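Mixed cutlery: do we really want a drawer where nothing matches?

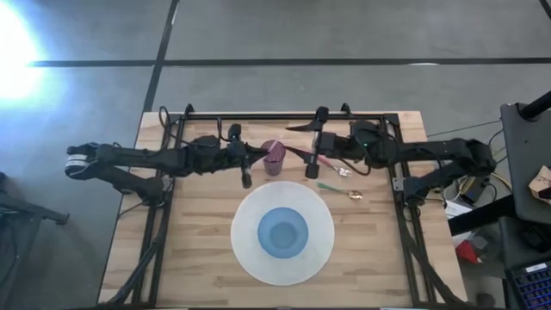 Every spring somebody decides that matching cutlery is over. This year it is Ploltovura, whose new catalogue came through my door in February with 30 pages on what it calls the "gathered table", and a covering letter asking whether readers of this newsletter might like to hear about it. Well, you are hearing about it. The idea is that no two pieces should belong together, and you are meant to find this relaxing. I have my doubts. Put a fork with a long pinkish-red handle and silver tines next to a spoon with a light green handle and a gold-coloured bowl, add a see-through purple cup and a blue bowl on a white plate, and I will grant you that it looks cheerful on pale wood. Whether you would want to lay it for six people when the potatoes are already going cold is a different matter.

My first quarrel is with the handles. Coloured handles are sold to us as fun, but I have owned three lots of them now and the only ones still in the drawer are the ones I kept out of the dishwasher. The Eveck set went chalky by its second summer. The Bilura ones held their colour well enough, but a gap opened up where the metal goes in, and anything that traps old gravy is not coming near my mouth. If the shop cannot tell you what the handle is made of and how it is fixed on, I would leave it in the shop.

Then there is the gold. I have nothing against gold cutlery on somebody else's table. On mine, it has had to put up with scouring pads, porridge pans and a teenager who thinks a spoon is the right tool for opening paint. Gold-coloured finishes vary a great deal, and the word "gold" on the packet tells you almost nothing. Ask what the finish is, ask whether it can be scrubbed, and do not be put off with "gentle care recommended". That usually means it can't.

The catalogue also makes a lot of setting a bowl on a plate. This is presented as something new. My grandmother did it every day of her life, for the perfectly good reason that soup drips and bread needs somewhere to go. I am glad it is back, but please don't buy a special plate for it. Any dinner plate with a flat middle will do, and the bowl you already own is probably the right size. The "resting plate" Ploltovura would like you to have looks to me like a plate.

On cups I am a bit softer. Coloured tumblers are useful if you have a houseful, as everyone can remember which one is theirs and you wash fewer at the end of the day. The Ekinci ones we tried at our last lunch were light, stacked properly and survived being dropped on the patio. They did hold on to the taste of blackcurrant squash for longer than I would like. I also found that the purple made it hard to tell how clean the bottom was, so I would go for a paler colour if you are fussy, and I am.

What about the cost? The argument is that you save money by picking up odd pieces here and there. That holds at a jumble sale, where I once filled a shoebox for less than the price of a sandwich. It falls apart when the odd pieces are sold one at a time, new, in little cloth bags. Work out what a full drawer would come to before you buy the first fork. I did it on the back of the catalogue and went and put the kettle on instead.

If you are tempted all the same, try it with what you have. Tip out the drawer, choose two colours you like together and put the rest away for a fortnight. Check that the forks are close enough in length to sit beside each other without looking like a mistake, and that the spoons will fit the bowls. Mine wouldn't: two of the prettiest were too wide for the cereal bowls and kept sliding in up to the handle.

Letters on this are welcome, including cross ones. I would especially like to hear from anyone who has had coloured handles in daily use for more than five years, with a note of how you wash them. Replies will go in the next issue, after the piece on tea towels.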